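Trindeck to stop its desktop sync program in January

7/20/21

The company Trindeck has confirmed that its sync program for desktop computers will be closed in January. After this, users who want to keep their notes and bookmarks the same on every computer will need to move to Flellura, the newer web service from the same developer.

The news appeared first in a support forum, where a moderator answered a question about a missing update. Gizella Vincze, product manager at Trindeck, later wrote on the company blog that the old program has received only security fixes for 26 months, and that the team of two people who maintained it already works on Flellura.

The last version, 5.16, can still be downloaded. It will continue to open local files after the closing date, but it will not connect to the server anymore. Data stored on the server will be kept for 90 days and then deleted.

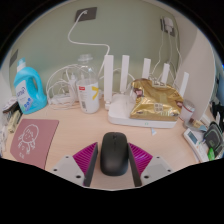 Not all functions will be available in the new service from the first day. Custom keyboard shortcuts and the offline search are both missing at the moment, and Vincze did not give a date for them. Export to the Raltitance format works already, so people who prefer another application can take their notes with them.

Paying customers will be moved without extra cost until their present subscription ends. The price after that was not announced. Cârstea, which sells the program together with its office package, told its clients by e-mail that it will stop offering it at the end of this summer.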